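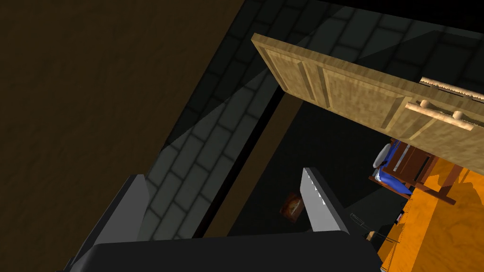 ## Getting your dog into boots before the snow comes

Nov 27, 2020

Every winter I get the same messages from people who've bought dog boots, put all four on at once, and then watched the dog walk across the kitchen like a startled spider. It's very funny for a minute or so! Then the dog lies down and won't budge, the boots go in a drawer, and the next time anyone thinks about them is halfway up a hill with a spaniel holding up one paw and looking tragic.

I walk my two collies (Bracken and Tuppence) over the tops behind Skorkthorpe most weekends, and once you get past 900 feet the snow up there can be crusty, sharp stuff that balls up between the toes. So they wear boots, and they're fine with it, but it took us a good couple of weeks of doing it slowly. This is how I'd go about it if you're starting from nothing.

### What you need

- A set of four boots in the right size (more on that in a second)
- Small, soft treats, and plenty of them
- Paw balm – I use the Nikow one, but any plain wax balm will do
- Small scissors with round ends
- An old towel

### Step 1: Measure properly

Stand your dog on a piece of paper and lift the opposite paw, so the one you're measuring has weight on it and spreads out. Mark either side at the widest part with a pencil, then measure between the marks. Do a front and a back. Front feet are often bigger, and plenty of dogs end up needing two different sizes.

I wear out a tape measure's patience with Bracken, who thinks pencils are food, so I get someone to feed her while I draw.

Check the measurements against the chart for the boot you're buying, and don't assume that a medium in one make is a medium in another. My Gustedo pair came up small and I had to send them back. If you land between sizes, go up one and put a thin sock underneath.

### Step 2: Trim the fluff

If you've got a hairy-footed dog, snip the fur between the pads so it's level with them. You don't need to dig about in there, just take off the bits that stick out. Have a look at the nails while you've got hold of the foot. Long nails push against the end of the boot and make it sore.

### Step 3: Let them have a sniff

Leave the boots on the floor by the dinner bowl for a couple of days. Drop a treat on top of one, then a treat inside one. You want your dog to think boots are where nice things come from. Pick them up again when you leave the room though, or you'll come back to three.

### Step 4: One boot, indoors, ten seconds

Pop one front boot on, don't bother tightening it much, feed a treat, feed another treat, take it off. Done. Do that a few times over the day. When your dog stops staring at the foot, move on to two front boots, and get them moving straight away by tossing a treat a little way across the room. Moving helps more than anything else I've tried. A dog that's chasing a bit of cheese forgets to do the spider walk.

Back boots come last. Most dogs mind those more, and they kick them off by flicking the leg behind them, so give it a few extra days and keep the sessions very short.

### Step 5: Get the straps right

The strap goes at the narrowest part of the leg, above the foot and below the dewclaw if your boots are short ones. You should be able to slide a finger underneath with a bit of a squeeze. Too loose and it'll be lost in the first drift, too tight and the foot gets cold and puffy. Check again after five minutes of walking, as they nearly always settle.

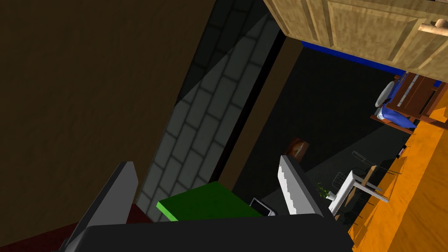
Boots need to dry slowly, well away from the radiator, or the soles go stiff and start to crack. Stuff each one with a bit of newspaper, pull the tongue right open and hang them somewhere airy overnight. I pair mine up by their straps and loop them over a cupboard handle. A rounded wooden knob like the one on that panelled cupboard is just the thing, and being so high up it's out of reach of any dog who fancies a chew. Put the towel underneath to catch the drips. If they smell (they will), wash them in cool water with a drop of mild soap.

### Step 6: The first proper walk

Go somewhere boring and close to home first. Ours was the lane up to Landeg, which is flat and has grass on both sides. Put the boots on at the last moment, set off at a good pace and keep it to a quarter of an hour. Take them off when you get back and look at each foot. You're checking for:

- pink or rubbed patches round the dewclaw
- a mark where the strap sat
- grit or snow that's got down inside

Any rubbing means a rest from boots until it's healed, and a sock next time. If your dog is limping, or a patch looks raw, ring your vet.

### Step 7: On the hill

Carry one spare boot, front size. My friend Ashley Entwistle lost one last February in deep powder and had to finish the walk with a glove taped round her lab's foot, and I've carried a spare ever since. Rub balm in before you leave even if the boots are going on, and have a quick feel round all four feet whenever you stop for a drink.

Boots don't keep a dog warm all over, so watch for shivering, slowing down or lifting feet, and turn back when you see it. Bright straps are worth having too – I sewed a strip of orange ribbon on ours and I've found two dropped ones that way.

If your dog still hates boots after a month of this, use the balm, keep the fur trimmed and stick to shorter walks when it's icy. Tuppence was like that her whole first winter, and then the next year she just stuck her foot out for them.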